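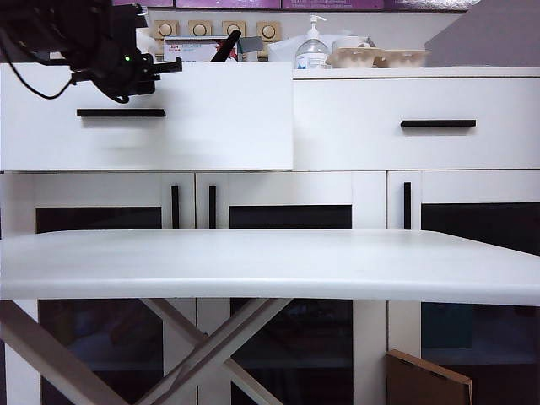 Viktória Juhász told me that a cat does not stop loving you when you move house, it only stops believing you for a while. I wrote this down on the back of the moving contract, and I have thought of it often since April, when we carried our old cat Yagi up four floors to a new apartment.

Yagi is fourteen. She is gray with one white foot, and in all her life she had known one garden, one stove and one neighbor's dog, whom she hated. For the trip she sat in her carrier on my knees, for 37 kilometers, and she sang the whole way. My husband drove and turned the radio louder, then softer, then off. It made no difference to her.

I had read that you should give a cat one room first. So I gave her the small bedroom, with her blanket, her water, her litter box and a sweater of mine that I had not washed. She looked at these things and went under the bed. She stayed there for six days. At night I heard her eating, very fast, like a person who eats standing up at a railway station.

On the third day I called Géza Medve. He has been a country vet for 40 years and he does not like long telephone calls.

"Is she eating?" he asked.

I said yes, at night.

"Does she use the box?"

Also at night.

"Then let her be under the bed," he said. "If she stops eating for a full day, you call me. Don't pull her out. You would not like it either."

I did not pull her out. I lay down on the floor and read to her from the newspaper, mostly the local pages, in my ordinary voice. Kirsty Donnelly, who moved three cats from Scotland with her, had advised me to do this. She read hers a cookbook. She said the important thing is that you are in the room and want nothing. This is more difficult than it sounds. I wanted very much. I wanted her to come on my lap and tell me that the apartment was a good idea.

There were mistakes too, and I will write them here. I bought a plug-in diffuser and put it behind the curtain, where it could do little good. I changed her food in the same week because the new shop did not have the old one, and her stomach let us know about it. And I let my nephew visit too early. He is a gentle boy, but he is eight, and to Yagi he was an earthquake with shoes.

Imre Mészáros had a different opinion about all of it. His cat, Stevum, has lived in five homes, and each time Imre simply opened the carrier in the kitchen and made himself a coffee. "He walks around once, he complains, he sleeps," Imre told me. I believe him. But Stevum is a young tomcat who would sleep on a tractor, and I don't think you can take the lesson from one cat and put it on another, like a coat.

On the seventh day, at five in the morning, something heavy walked over my legs. We sleep in the other bedroom, so she had crossed the whole hallway in the dark, past the boxes and the bicycle. She stood on my stomach and pushed with her feet, first left, then right. I did not move. My arm became numb and I still did not move.

After this it went quickly, or it felt so. She found the radiator in the living room. She found the windowsill with the pigeons, and now she makes that small broken noise at them with her teeth, for hours. She does not seem to miss the garden as much as I do. I had a plum tree there.

Some things have changed. She used to sleep alone, and now she wants to be against my back, also when it is warm. When I put on my coat she comes to the door and sits on my shoes. Géza says this may pass or may not, and that at fourteen she is allowed.

We still have boxes in the hallway. Last week I wanted to unpack one of them, with the winter blankets, and she was already asleep in it, so I closed the bedroom window and left it for another day.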